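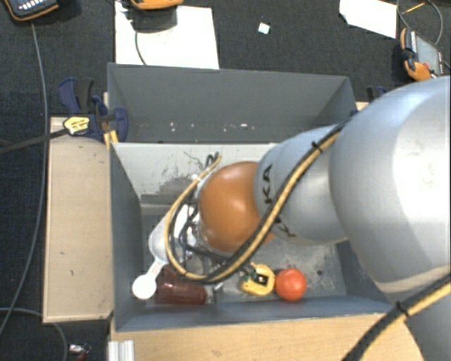 From: Nasrin Nikzad
To: Drestano users list
Date: April 4, 2022
Subject: Re: Fawzy 40mm, focus ring stiff at close range

On the list, Dennis wrote:

> I bought a used Fawzy 40mm in December and the focus ring
> goes stiff between the closest distance and one metre.
> Past that it turns freely. The seller says they are all
> like this. Is that right, or do I need to send it in? I
> also can't tell whether mine is the early or late version.
> The number on the mount begins 271.

Dennis,

They aren't all like that. I have owned three copies and only one was stiff in the near range. On that one the grease had moved to one end of the thread and gone tacky. It didn't affect the pictures, but it was a nuisance for portraits, where you want to make small corrections quickly.

Numbers beginning 271 are the early version. The later ones begin 673 and have a slightly wider focus ring with finer ribs. The glass is the same in both as far as I know, and I couldn't tell the results apart when I had one of each. The early hood doesn't fit the later lens, so check before you buy one separately.

Before you send it in, try this. Take off any filter and hood, set the aperture wide open, and turn the ring slowly from one end to the other thirty times or so. Do it indoors at normal room temperature. If it loosens up and stays that way for a week, leave it alone. If it goes stiff again overnight it wants cleaning and fresh grease. Please don't put oil on it. Oil gets on to the aperture blades and then you have a bigger repair.

Skilturier did mine. They had it for just under a month and it came back with the infinity stop set correctly, which I tested on a church tower across the valley. Dovevow also take these lenses but they wanted me to send the camera body as well, and I didn't want to be without it.

One other thing to look at is the adapter, if you are using one. A cheap one of mine pressed on the back of the lens when it was fully tightened, and the ring dragged. Try turning it with the lens off the camera. If it is smooth then, the adapter is at fault and you can save your money.

Let us know which it is.

Nasrin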